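Lillgate adopts moisture limits for timber floor installation

Dec 4, 2021

The Lillgate building department has adopted a written moisture standard for wood floors laid in new and renovated housing. The rule takes effect in May and applies to solid and engineered boards in any dwelling unit larger than 52 square meters.

Under the standard, installers must record the moisture content of both the subfloor and the boards before work starts. The difference between the two readings may not exceed 3 percentage points for narrow boards. Boards must be stored unwrapped in the room where they will be laid until two readings taken a day apart agree. The maximum moisture content at the time of laying is 11 percent.

Until now the city relied on the instructions supplied with each product. Elisa Fontana, the department's senior inspector, said those instructions differ in how readings are taken and where on the board the meter is placed. "Two installers could test the same room and file different numbers, and both would be in compliance," she said.

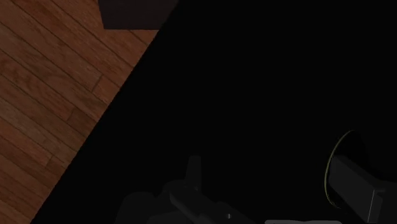

Readings must be taken with a pin-type meter corrected for wood species and temperature. Pinless meters may be used for screening but do not count toward the record. The completed form stays with the permit file, and a copy goes to the owner at handover.

Fines for a missing form start at 3000 crowns and rise to 4000 crowns for a second case at the same address. The department can also order boards lifted if a later inspection finds cupping or gaps wider than the listed tolerance.

Trutska, a flooring contractor that commented on the draft, asked for a shorter storage period for engineered boards. The request was turned down. Shivam Kandpal, its technical manager, said the firm will add the storage time to its quotes.

Floors laid under permits issued before the effective date are exempt. Repairs covering less than one tenth of a room's floor area are also exempt, provided the replacement boards match the existing thickness. The form will be available at the permit counter.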